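Chapter 3
Showing the Task: Demonstration by Hand and by Remote Control

Khanyisile Mabaso and Elie Hourani

A person who wants a robot to clear a sink has two common ways to show it how. The first is to take hold of the arm and move it through the job. The second is to stand back and drive it with a controller, watching through its cameras. Both give a recording of joint positions, gripper commands, and images. They differ in what the person can see and feel while making it.

In the Plomeldale kitchen set we collected 2,000 demonstrations, 815 of them by remote control. Most of the tasks were small ones — pick up a drain stopper, move a cup, fold back a drying rack.

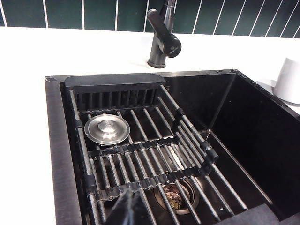 Page 47

The wrist camera gives the operator a close view of the rack and the steel stopper lying on it, but the finger itself is near and blurred. Polished metal throws back bright highlights, and the inside corners of a black basin go dark. An operator who has only this view must judge depth from very little.

Section 3.1 deals with guiding the arm by hand, using the Vallia arm from Chapter 2. Section 3.2 turns to remote control and the delay between the operator's hand and the gripper. Section 3.3 compares recordings of the same task made both ways. Readers who have not yet set up the Belik software should do so before starting Exercise 3.1.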